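Notes for Unit 7: Learning to open doors and drawers in simulation

Read these before the lab. The method section follows the order we used at the board, and the exercises at the end use the same symbols.

7.1 The problem

A cabinet door has one degree of freedom. A drawer also has one. The robot arm has seven. When the hand holds a handle, the arm and the cabinet become a single closed chain, and most of the motions the arm could make on its own are no longer allowed. If the controller asks for one of those motions anyway, the contact force goes up quickly. On a real cabinet this bends the handle or trips the arm's safety stop. In a simulator it usually shows up as the fingers slipping off.

If we knew the hinge axis exactly, we could write the path by hand. The point on the door that the hand holds moves along a circle of radius r, where r is its distance from the hinge, and the hand turns with the door unless the grasp lets it pivot. For a drawer the path is a straight line. The trouble is that the axis is not given. The policy has to work from what it can sense, and it has to work on cabinets it has not been trained on.

7.2 What the policy sees and does

Observation at each step:
joint positions and velocities of the arm
finger opening
position and orientation of the hand in the base coordinate system
a point cloud of the cabinet, cropped and downsampled
a task flag, door or drawer

Action at each step:
a small change in hand position (3 numbers)
a small change in hand orientation (3 numbers)
a finger command (1 number)

The joint angle of the cabinet, written q, is not part of the observation. The simulator knows it, and we use it in the reward and in the success test. Keep those two uses separate in your head. Several lab reports last term fed q to the policy by accident through the reward normalizer and got results that were too good.

7.3 Reward

The reward has a reach term, a hold term and an open term. The reach term is the negative distance from the midpoint of the fingertips to the target point. The hold term is paid when both fingers are in contact with the handle or door edge. The open term is the change in q since the last step, scaled by the joint's range, so that a full opening adds up to the same total for a wide door and a short drawer.
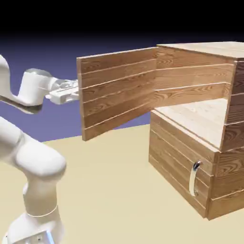

We pay for the change in q and leave out any bonus for q itself. With a bonus for the value, an episode that starts with the door partly open collects reward for standing still, and early in training the policy finds this quickly. With the change, a door that swings out and then falls back gives a net of zero.

Contact is not required for the open term. A policy may hook the door with one finger, or push the inside face once there is a gap. Mal-soon Sun's version of the code, which is the one you will use, leaves this free on purpose. If you want to force a grasp for the whole motion, multiply the open term by the contact indicator. Training is slower that way, and the policy tends to do worse on wide doors where the hand runs out of reach.

7.4 Training in two stages

Stage 1 uses the Pleten cabinets, a set of 141 models with doors, drawers or both. Each episode draws a cabinet, a joint on that cabinet, a starting pose for the arm, and a friction value for the joint. Bodies other than the chosen joint are locked.

Stage 2 keeps the weights from stage 1 and adds noise to the point cloud and delay to the actions. It also unlocks the other joints. This matters on cabinets with a door above a drawer, where the arm can catch the drawer handle with its elbow or wrist on the way up. The policy from stage 1 has never been punished for this and does it often.

The simulator is Dimness. Its contact solver has a softness setting that you should leave alone until the last exercise. If it is too soft, the fingers sink into the panel and the door comes along even when the grasp is poor.

7.5 Result

We compare the learned policy with the Mocanu baseline, which estimates the axis once from the point cloud and then follows the planned circle or line with a stiff controller.

On drawers there is little to choose between them. A small error in the direction of a short straight line does not build up much force.

On doors the learned policy does better, and the gap grows with the opening angle. The baseline is fine at first. As the door swings, an error in the axis position turns into a growing distance between the planned path and the true one. The stiff controller pushes against that distance until the grasp fails. The learned policy corrects as it goes, using the motion of its own hand as evidence about where the hinge must be.

Giving the baseline a softer controller closes part of the gap. You should report this in your write-up. The published comparison leaves it out, and a reader could come away thinking that learning is the whole reason for the difference.

7.6 When to call it a success

An episode counts as a success if q passes the threshold and the joint speed is low at the end. The speed condition is there for doors that were thrown open. Please state the threshold whenever you state a rate. Papers in this area use different ones, and rates with different thresholds cannot be put in the same table.

7.7 Exercises

1. A door has its hinge at the origin and the hand holds it at distance r. The estimated hinge is off by a distance d along the closed door. Write the distance between the planned and true hand positions as a function of the opening angle. Assume that both paths start at the same point.

2. Show that the open term in 7.3 sums to the same total for any path from closed to fully open. What changes if the rewards are discounted?

3. Run stage 1 with the contact indicator on and off. Plot success against door width for both.

4. Double the contact softness and repeat exercise 3 with the indicator off. Look at the finger depth in the log before you look at the success rate.

Submit the plots and the log files through Flimley. Exercises 1 and 2 may be handwritten.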